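Getbridge Makers Forum > Clubs and Student Projects > Pick-and-pack module, end of term moaning

tinsnips
Posted 12/07/2020
Right, results are in for the pick-and-pack module and our group came fourth out of four. The task was to get household odds and ends into a box by hand-held gripper, log every go, and train on the log. We did 398 goes. The winning lot did 200 and spent the rest of June in the garden as far as I can tell. Lilian Bakilana, who marks it, wrote "more is not better, see me" on our sheet. I would like it noted that my wrist disagrees with my mark.

Has anyone here taken the module and come out of it with their dignity? Asking before I sign up for part two.

plurk_and_ride
Did it two years ago with the Plurkberg group. We came second and I still can't open a jar without thinking about finger angle. What did you lose marks on?

tinsnips
Variety, mostly. Also the write-up, which I did on the train. 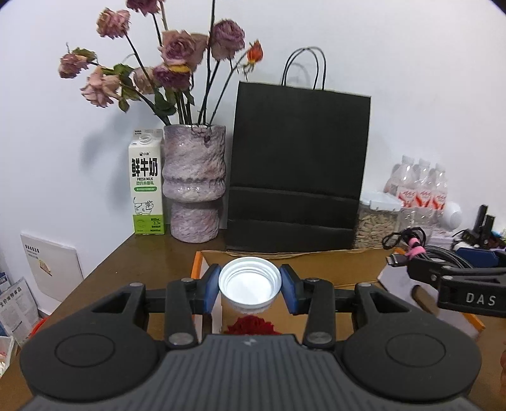
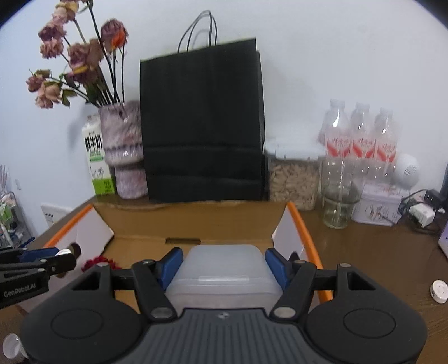 Our argument with the marker comes down to what counts as a different go. She says that if the item changes but everything round it stays put, the model learns the furniture. We said the item is the whole point. A bottle cap gripped upside down is a different problem from a lidded plastic box squeezed at the sides, and we had both, over the same cardboard box with the orange trim. She said fine, and what about the vase of dried roses at the back, did you plan on taking that to every house the thing ever works in? I had no answer prepared.

Seo_fan_88
She's right though. You could probably train a decent rose detector off that.

gasketcase
Going to disagree with both of you. With 398 goes you WANT the background to stay put, at least to start with. Change the lot at once and you can't tell what broke. Our club at Willedport moved the table, the lamp and the box in the same week and got a model that would only pick things up before lunch. Took us till the next term to work out it was the sun.

Seo_fan_88
That's an argument for moving the lamp more, not less.

gasketcase
It's an argument for moving one thing at a time and writing it down. Which I notice you never did when we shared a bench.

Seo_fan_88
I wrote it down. You couldn't read it.

plurk_and_ride
Can I drag this back. tinsnips, how many different items did you use? And were you going for the rim on the caps or the flat side? We always pinched the sides and let the pads do the work. Half our bad goes were somebody squeezing as if the cap owed them money.

tinsnips
Sides, same as you. Items is a sore subject. The plan said plenty and then we kept going back to the ones we were good at. 121 of the goes are caps, which I only found out while making the chart for the write-up. On the train.

gasketcase
OK I withdraw my support. 121 caps is a hobby.

plurk_and_ride
Seconded. For part two, draw up the item list before you start and get someone who isn't holding the gripper to pick what comes next. We used a pack of cards with the items written on. Very low tech, and it stopped Dean doing sponges all day.

tinsnips
Cards I can manage. I'm still going to ask for the write-up marks back.

Seo_fan_88
You won't get them. I tried the year I did it and came away with one mark fewer, she'd found a spelling mistake on page 4.

gasketcase
What was the word?

Seo_fan_88
"Gripper". One p.

tinsnips
Going to go and check mine now. Back in a bit.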